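The Laundry Is Still Waiting

Can a machine fold your towels yet? Yes, if you give it time and don't mind how they look. Can it clear the table, load the dishwasher and put the leftovers in the fridge? Parts of that, on a good day, in a kitchen it has seen before.

That was the answer I kept getting during a winter of visiting small companies that want to sell robots for chores. The demonstration videos suggest something closer to finished. The people who build the machines are more careful when you stand next to them and ask.

Braltach has been working on towels for two years. Its arm is mounted at a table in a rented unit in Sedstead, between a tile showroom and a place that repairs mowers. On the Monday I visited, it was working through a basket of hand towels. Each one took 45 seconds when things went well. When the arm picked up two at once, it put both down and started over, and sometimes it picked up the same two again.

Hand towels are the easy case. They are rectangles and they are all the same size. Fitted sheets are off the list for now, and so are socks, which the engineers talk about the way gardeners talk about slugs.

Cloth is hard for a machine because it never takes the same shape twice. A car door on an assembly line arrives in the same place every time, and a robot can be told where to weld it. A towel in a basket could be lying in any number of ways, with its corners buried. A person finds a corner by feel and thinks nothing of it. The Braltach arm has to look, guess, lift and look again.

Then there is the matter of keeping the thing running. Most of the faults I heard about had little to do with software. Cables that bend all day wear out. Screws work loose. A connector backs off by half a turn and the arm stops with its hand in the air. 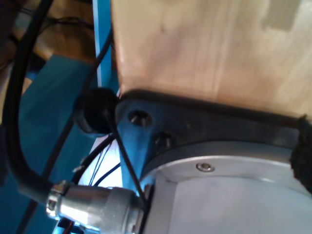
Factory robots have the same troubles, but a factory has a maintenance crew and a cabinet of spare parts. A family has a kitchen drawer with a screwdriver in it. Any company that wants to put an arm in a home has to decide who will come out when it quits, and how much that visit will cost. Braltach plans to lease its machine to small hotels first, with service included, and leave homes for later.

The shop floor is further along. Bepari, which packs bathroom fittings for hardware stores, put in two arms last January to move boxed faucets from a conveyor into shipping cartons. The boxes are stiff, square and printed on one side, and the arms handle them well. The company's target is 140 cartons a shift, and the arms meet it on most days. One worker watches both of them and steps in when a box comes down crooked.

The loose parts are another story. Washers, hoses and brackets still go into their bags by hand at a long bench on the other side of the wall. Bepari tried a machine there for a month and sent it back. It could pick up a hose, but it could not coil one and get it into a bag before the hose sprang open.

Cadley, a project run out of a former school gym, is trying to put numbers on all this. Its staff picked 40 ordinary chores, from wiping a counter to changing a pillowcase, and they run the same tests on any machine a company will lend them. So far they have logged 3,615 attempts. Wiping flat surfaces goes best. Moving cups and plates is next, as long as nothing is stacked or wet. The pillowcase is at the bottom.

The staff also note how often a person had to help, which the videos tend to leave out. A machine that finishes a chore with somebody nudging the basket toward it gets a separate mark.

None of this means the work is stalled. The towel arm in Sedstead could not do a single fold when the company started. But at the end of my visit one of the engineers picked up the last of the basket and folded it herself while we talked, and she was done before the arm was back at its starting position.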